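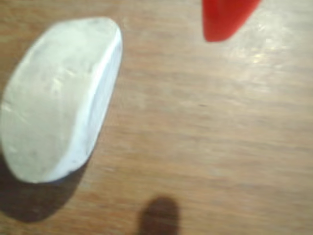
One correspondent, writing after the October entry, asks whether it would not be simpler to recalibrate the wrist camera every morning and leave the finger pads alone until they fail. The suggestion deserves a proper reply, as the same view was put to me twice at Flostside and I held it myself for most of the first year.

Daily recalibration was the practice in this workshop for 84 working days. The records for that period have been kept. They show the camera offset moving by very little from one morning to the next, while the number of missed grasps rose slowly throughout. When the pads were changed, the misses fell back on the same afternoon with the calibration untouched. I have therefore moved calibration to a fortnightly interval and brought the pads forward to a weekly inspection.

Readers new to this site may wish to know the arrangement. The cell consists of one Castitz arm with a two-finger gripper, a Yeom controller mounted under the bench, and a camera carried at the wrist. The work surface is a wooden tabletop. Its task is to pick up small pieces and set them down elsewhere on the same surface, and the white piece and the red piece are both in regular use.

Weekly inspection

The arm is sent to its service position and the controller is isolated at the wall. The stop button on its own is not accepted as isolation here.

Each pad is wiped with a damp lint-free cloth and allowed to dry. It is then examined under a hand lamp held low to one side. Shine in the middle of the pad is normal after a few days. Shine reaching either edge means replacement. A pad that has begun to lift at the tip is replaced whatever the state of its face, and its partner is replaced with it. I do not mix old and new pads on one gripper, having once spent an evening looking for a fault in the wrist that was no more than a difference in thickness.

The pad screws are tightened alternately, a quarter turn at a time. The manual gives a torque figure and I follow it. The fingers are afterwards closed under power at the lowest speed on a strip of thin paper, which should be held equally firmly at both ends.

Fortnightly calibration

The lens is cleaned first. This was missing from my original checklist, and its absence accounts for at least one poor result in the file. The calibration card is then taped flat to the table and the standard routine is run from the controller menu. I use the longer of the two routines. It takes longer than the short one by enough to be tiresome, but its results repeat better.

Lighting remains the weaker part of the installation. The table has enough of a sheen to return a pale patch of glare under the present lamp, and the grain fades wherever it falls. The shadow of a finger reaching over the surface is dark and soft-edged, and earlier settings would occasionally treat such a shadow as a piece to be picked up. Raising the minimum contrast cured this but caused pale pieces to be lost in the glare. The present threshold of 604 is a compromise and will be reviewed when the lamp has been moved. A matt cloth was tried for a short period and withdrawn, as it crept under the fingers at low approach heights.

Replacement of the wrist cable

The wrist cable was renewed this month. The former cable had developed an intermittent break close to the connector, which showed itself as a camera dropout whenever the last joint was turned fully anticlockwise. The replacement came from the supplier in Istadberg, is listed as part 707, and is 300 mm longer than the original. The additional length has been taken up in a loose loop behind the elbow and secured with two fabric ties. Plastic ties should be avoided at this point; one of them had cut into the old sheath.

After fitting, every joint was driven slowly to both limits with the camera running, and then the last joint was turned repeatedly on its own. No dropout was recorded. The long calibration routine was run afterwards, the card was lifted, and the cell was returned to use.

To the correspondent, then: by all means recalibrate daily if the time is available, but please look at the pads as well. I should be glad to see figures from any other Castitz gripper that has been kept on the original pads for a full season, particularly one working on an uncovered wooden surface. The spare set here is due to be fitted at the next inspection, and the part number for the harder compound will be added to this entry once I have found the delivery note.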